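April, late evening

Spent the whole afternoon on the equipment budget and I loved it, which I never thought I'd write about a spreadsheet. The plan is 900 for the first round, and I've finally decided the gripper comes before everything else. Farnivden does a parallel one with two flat fingers, very like the one I've been driving about in simulation all month. Zaria's is cheaper but the fingers are sold separately, and by the time I'd added them the saving had gone.

The kitchen runs are what made up my mind. Cutlery lying on marble, an orange with its leaves still on, all sorts of shapes for one pair of fingers to cope with!
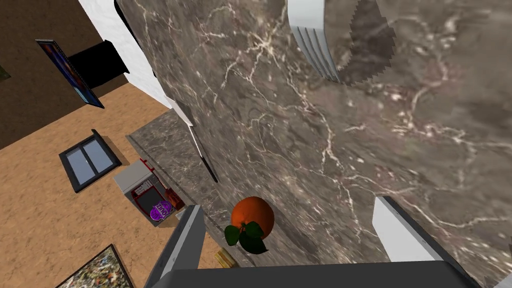
So I want spare finger pads in the first order as well. Drelico have them at 16 a pair, and I've put down 2 pairs. I did look at a suction cup from Saliba and it's lovely, but it would need a pump and more tubing, and I keep picturing it on orange peel. Next year, maybe.

The wrist camera is the other big line. I had it down as a luxury until I spent an hour working only from the gripper's own view, and now I'd give up the fancy stand for it. Even pointing down at plain brown ground there are fine cracks to steer by.
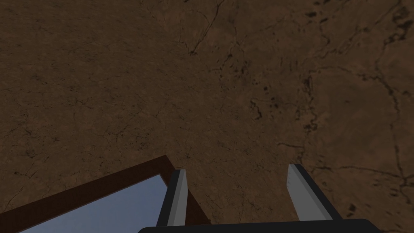 Camera and mount come to 222, so that goes straight in under the gripper. The stand can be the old desk with a clamp on it.

Still to find out – delivery, and whether the Farnivden cable is in the box. Must measure the desk before breakfast. I'm far too excited to sleep.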